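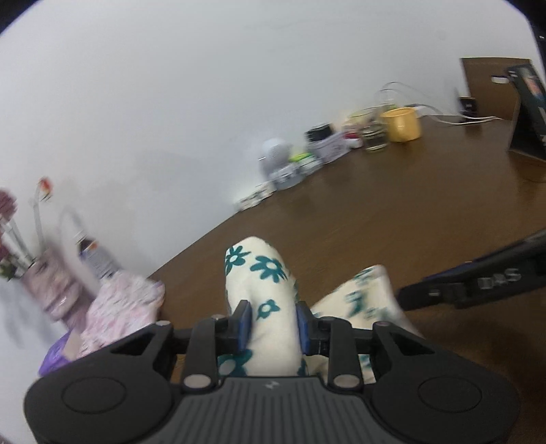 Cream cloth with the teal-green flowers, on the brown table.

Threads > Sewing and mending > Marina Athanasiadis

Latest Threads Replies Saved

1/ A few of you asked how I got on with the tablecloth-into-napkins business, so I'm putting it all in one thread while the kettle's on. It's a bit of a ramble, I'm afraid, because I never learned to tell a sewing story briefly and neither did my mother.

2/ It started in May when I was clearing the airing cupboard and found out how much cloth I'd been keeping "for something". Curtains from two houses ago. A duvet cover with no partner. And all those florals! I do love a floral, even when I've no earthly idea what it's for.

3/ My first piece of advice is to wash everything before you cut it, and wash it hot, hotter than you'd ever bother with once it's finished. I skipped this years ago with a set of cushion covers and they came out of the machine fit for a doll's house. I've never quite forgiven myself.

4/ Then iron it. I know, I know. I've had so many messages saying can't I just smooth it with my hand, and you can, my dears, but your corners will tell on you later.

5/ For size I go for a generous napkin, one that covers a proper lap. Pui-shan Tu likes hers small and neat for tea and cake, and they look very smart, but we are gravy people in this house and need the coverage.

6/ Hems: fold once, press, fold again, press, and then sew close to the inner edge. I set my stitch a touch longer than usual on old cotton as it seems kinder to it. If the cloth has gone thin in the middle, cut round that bit and keep it for dusters.

7/ Mitred corners took me 3 evenings and a certain amount of language. What finally helped was pressing a crease across the corner first, opening it all out again and following the crease like a path. Suleiman Danladi sent me a drawing of this on the back of a seed packet and it's still pinned up by the machine.

8/ Thread! Please don't match it to the background if there's a colour in the pattern you like better. I've used green on a pale print before and it made the whole thing look as if I'd planned it.

9/ Cost, for those who asked: almost 80p a napkin, and that's nearly all thread. The Deligiannis shop in Stastitham still sells the big reels, and they'll let you take one to the door to see it in daylight, which I do every single time.

10/ I've made seven so far. Yes, an odd number, and yes, Ynyr Powell has already pointed it out. There's an eighth cut and waiting but I got distracted by a pyjama hem.

11/ Someone wanted to know about storing them. Flat in a drawer if you've got the drawer. Mine are rolled up and tied with selvedge strips, and they come out a bit curly, and we eat our dinner just the same.

12/ Next I want to try a bread bag with a drawstring. If anybody has a way of threading the cord that doesn't involve losing a safety pin halfway round, I'd be so glad to hear it. Right, kettle's boiled!

More from this author
Darning the elbows of a very old cardigan
Which scissors I use for what
Pillowcase aprons, with pockets
Letting down a school skirt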